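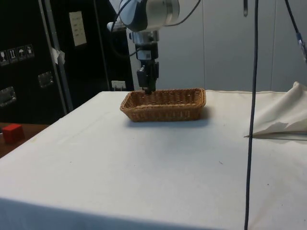

Setting up a basket station — short version, for whoever has the late shift at Nundstead

Written in a rush before the September changeover. Bokton's manual is 164 pages, you need maybe four of them.

1. Cloth on first. Pull it flat where the basket goes, let the rest hang over the front. Creases are fine, lumps are not.

2. Basket at the back, long side left to right. Empty. Check it before you press anything.

3. Home the arm. Fingers point straight down, clear of the rim. If it stops low, lift it from the panel, dont push it by hand.
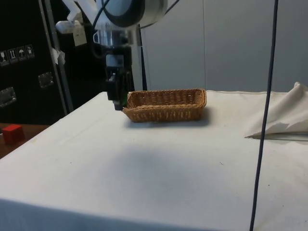
4. Run speed at 35 per cent for the first go. Stand where you can reach the stop button. Then up to normal once it's done 17 clean cycles.

5. Sign the sheet. Time, your initials, any stops.

Now the people bit. Packing used to be three of us on the Gustetti order, about 300 baskets a shift, all wrists and shoulders. Now it's one person minding two stations and the other two are on checking and returns. Less sore. Also less chat, and the minder can't wander off for a brew — so swap every hour, put it on the rota, don't leave it to good will.

Pay grade for minding is still being argued over. Ask before you agree to extra stations.

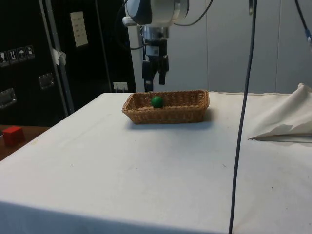 Fongchan Tanasarn: We did the hourly swap at Delorme and it slipped within a month. Put the names on the rota aswell, not only the times. And get new starters to do step 3 themselves, watching isn't enough.

Fair point, names added. Spare sheets are in the top drawer.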